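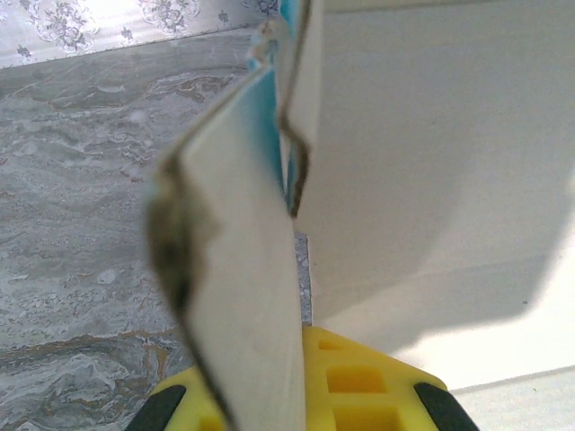

Folded card, white with a band of blue.

Touring bands deserve a fair share of the door. Last March the Lesus, a hall with room for 291 people, charged Macedo 33 percent of all T-shirt sales on a night the group earned less than its fuel cost. Such fees should end. Venues face real bills – rent, staff, insurance – and a modest rise in ticket prices would meet them openly. Fans would then know whom they are paying. Smaller halls that dropped the fee have kept their calendars full.

Oksana Stasiv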